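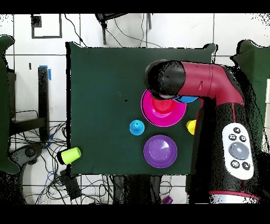 Mitra Shirazi thinks I should have stopped using the arm the first time it dropped, and she wrote to me on Sunday evening to tell me so. Her view is that a joint which sags once will sag again, and that everything I did over the following fortnight was gambling with my fingers. I've read her message a few times and I think she's mostly right, so I'm writing down what happened while I still remember the order of it.

The arm is the one I call Kalov. I bought it second-hand with a box of cables and no paperwork. The job I set it was putting bowls and cups inside one another on a small table with a green cloth on it, over and over, and logging each go. I wanted to see how long it could run before the grip positions drifted. The log stands at 2,183 attempts, and up to the fault I was pleased with it.

The first drop came early one evening. The arm was over the table, holding still between moves, and the elbow went down a bit by itself. It wasn't a crash. The end came down on the rim of a bowl, pushed it sideways and stopped. The software said the joint was where it should be. I reset it, ran the same move again, saw nothing odd, and put it down to me having knocked the cable.

That was the mistake. I had a reading that disagreed with what I had seen with my own eyes, and I went with the reading.

The second drop was nine days later and worse. I had my left hand on the table, moving a cup back to its starting place, with the arm paused above it. Paused, on this arm, means the motors are still holding. The elbow let go and the arm came down on the back of my hand. I got away with a bruise and a small cut on one knuckle. If it had been my hand flat under the edge of the joint I think I would have broken something. I hit the stop button with my other hand, and I found out then that the stop cuts the power to the motors and leaves everything to the brake. The brake was the part that was failing. So the arm sank further, slowly, and I had to pull my hand out from under it.

I took the elbow cover off the next morning. The brake disc was worn on one side and there was fine black dust all round it. The wire to the brake coil had also rubbed through its sleeve where it passes the bearing, and when I flexed it the brake let go with a click. My guess is that the wire caused the first drop and that the two faults together caused the second. I can't prove that. The log doesn't record the state of the brake, only what the controller asked it to do.

Floarea Costache, who helped me check the other joints, found the same rubbing starting at the shoulder, though that wire was still sound. We put new sleeving on both and tied them back from the bearings. I ordered a brake disc from Senent. It took 15 days to come and fitted without any trouble.

Changes since then:

The power goes off at the wall before I touch anything on the table. Pausing doesn't count.

Before that, the arm goes to a rest position, folded low and well back from the cloth, so it has nowhere much to fall.

I do a hold test at the start of each session. Arm out straight, motors off, brakes on, two minutes by the kitchen timer, with a ruler stood next to the end. Any movement of more than 2 mm and I don't run it.

The log now has a column for anything I notice that the software doesn't.

It has done 148 attempts on the new disc. The hold test has been clean each time – the shoulder moved by less than I can read on the ruler, and the elbow didn't move that I could see.

Mitra also asked whether I'd thought about a light curtain or a mat switch. I have, and I've priced both. A curtain that cuts the motors would have done nothing for me that evening, as it would have handed the arm to the same bad brake. A prop under the elbow might be better and costs next to nothing. I've got a length of steel tube that should do, and I'll try it before the next long run.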